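June, 6:40 a.m.

Desk clearance, second pass. Removed the Stustberg folders, the Bachmann price lists and one dead stapler. Paper total by kitchen scale: 2,547 g, against 2,959 g last time. The trend is acceptable.

Lenddale invoices scanned at 300 dpi and filed by month. The scanner skewed on the thin receipts again - fed those singly. Over 700 pages now on the drive, folder names still inconsistent before March. Left that alone.

Wiped the white top twice, first with dish soap, then plain water. The ring from the coffee mug is fainter but still there if the lamp is low. Moved the lamp.

Bin

Trying the small cream bin on the tabletop in place of the big one on the floor. Capacity is poor. The lid flips forward and hangs over the front, so it needs clear space ahead of it - lower right corner works, nothing else stands there. Crumpled sheets take up far more volume than flat ones, so the rule from today is to fold. First lapse came within the hour, one draft page of the Ilmont letter.

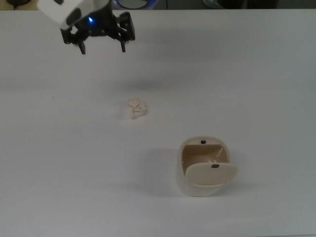

Remaining

Ilmont letter, third draft. Shorten the second paragraph, check the meter reading. Relabel the folders before March. Buy liners, smallest size they have. Descale the kettle.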